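접수번호 1844
제목: 경주마 후원 계약 관리 시스템, 마번포 광고 문안 승인 오류
접수일: 2018년 5월 9일
요청 부서: Trastell 경마장 후원사업과
처리 부서: 전산운영과
상태: 조치 완료, 관찰 중

1. 접수 내용

후원사업과에서 Pikham 계약 관리 시스템을 통해 Trurkivholm배 출주마의 마번포 및 기수복 광고 문안을 승인하던 중, 승인 단추를 누르면 "권리자 지분 합계 불일치"라는 안내가 표시되고 처리가 중단된다고 신고하였습니다. 해당 마필은 Rey이며, 공동 마주 2인 명의로 등록되어 있습니다. 동일 대회의 단독 소유 마필은 정상적으로 승인된다고 합니다.

출주 표 인쇄 마감이 임박하여 긴급 등급으로 분류하였습니다.

2. 초기 확인

가. 계정 권한: 이상 없음. 담당자 계정에 승인 권한이 부여되어 있습니다.
나. 계약서 원본: 공동 마주의 지분은 60 대 40으로 기재되어 있으며 합계는 100입니다.
다. 시스템 등록값: 주 마주의 지분은 계약서와 같으나, 부 마주의 지분란이 공란으로 저장되어 있습니다.
라. 브라우저 변경 및 임시 파일 삭제 후 재시도: 동일 증상.

3. 원인

마적 등록 자료를 계약 관리 시스템으로 옮기는 야간 연계 작업에서 부 마주의 지분 항목이 누락되었습니다. 지난 11월 마적 등록 서식이 개정되면서 해당 항목의 명칭이 "지분율"에서 "소유 지분"으로 변경되었으나, 연계 설정에는 종전 명칭이 남아 있었습니다. 개정 이후 신규 등록된 공동 소유 마필에만 영향이 있으며, 이전에 등록된 마필의 자료는 보존되어 있습니다.

후원사의 로고 파일이나 광고 문안 자체에는 문제가 없었습니다. 요청 부서에서 문의하신 로고 해상도 기준은 본 건과 무관합니다.

4. 조치 경과

(1) 계약서 원본과 대조하여 Rey의 부 마주 지분을 수기로 입력하였습니다. 입력 후 승인 절차가 정상적으로 완료되었음을 후원사업과에서 확인하였습니다.
(2) 연계 설정의 항목 명칭을 현행 서식에 맞게 수정하였습니다.
(3) 개정 이후 등록된 공동 소유 마필을 대상으로 연계 작업을 다시 실행하였습니다. 재실행에는 최대 40분이 소요되므로 업무 종료 후 진행하였습니다.
(4) 재실행 결과를 마적 등록 원부와 대조하였으며, 추가 누락은 발견되지 않았습니다.

5. 요청 부서 협조 사항

가. 승인 전 계약 상세 화면의 "권리자" 항목에서 모든 마주의 지분이 표시되는지 확인하여 주시기 바랍니다.
나. 지분란이 공란인 경우 임의의 값을 입력하지 마시고, 계약서 사본을 첨부하여 본 접수번호로 회신하여 주시기 바랍니다.
다. 대회 당일 출주가 취소된 마필의 후원 계약은 삭제하지 마시고 "보류"로 변경하여 주시기 바랍니다. 삭제 시 정산 내역이 함께 사라집니다.
라. 기수 변경에 따른 기수복 광고 재승인은 기존 절차와 동일합니다.

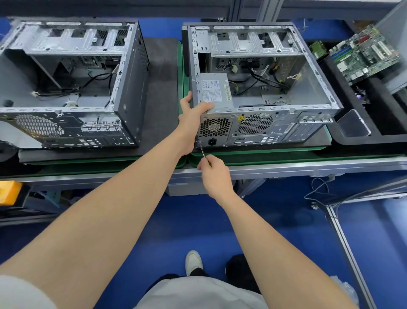 6. 후속 관리

다음 대회의 출주 표가 확정될 때까지 본 건을 관찰 상태로 유지합니다. 같은 안내가 다시 표시되면 새로운 접수 없이 본 건에 화면 사본을 추가하여 주십시오. 마적 등록 서식이 다시 개정될 경우 등록 부서에서 시행 전에 전산운영과로 변경 항목을 통보하도록 업무 절차서에 반영하였습니다.

관련 문서: 공동 소유 마필 후원 계약 등록 지침, 마번포 광고 문안 심사 기준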